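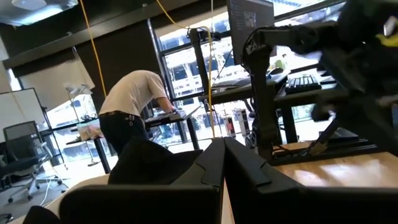

Tue 2 August

Farier line, downtime logging. Dashboard showed line 2 at zero stops for the whole night shift again. Night shift sheet has 11 stops written down by hand, so the number on the screen is wrong and has probably been wrong since the Sanen gateway was swapped.

Checked the tag list first. Run/stop bit is mapped right. Polling interval on the new gateway is set to 60 seconds, the old one was at 2. Anything shorter than a minute can fall between polls and never gets written. Most of the stops on the sheet are label jams, cleared in well under that.

Changed it back to 2 and restarted the service. Cillian stood at the line and hit the stop three times while I watched the table. All three came through with start and end times. Duration on the last one was off by a second compared to his watch, not worried about that.

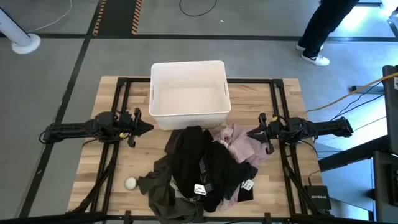
Still open: the shift totals. The report adds up stops by clock hour and the night crew changes over on the half hour, so part of their time lands on days. Dymphna Foley asked for this to be fixed before the September review with Vanier. I think it is one join against the shift calendar but the calendar table has gaps in it. Whoever fills it in has been leaving out holidays.

Don't backfill the old night data from the poll log. It isn't there. If someone wants the history it has to be typed in from the sheets, and the sheets before the swap don't use the same reason codes. Cillian Moriarty has the key for the old codes in the blue binder.

Cullinane wants the same screen for their packing hall. Told them to wait until the totals are right.

To do tomorrow
check gateway CPU load after a full shift at the faster rate
ask Dymphna who owns the shift calendar
look at line 1 gateway, same firmware, may have the same default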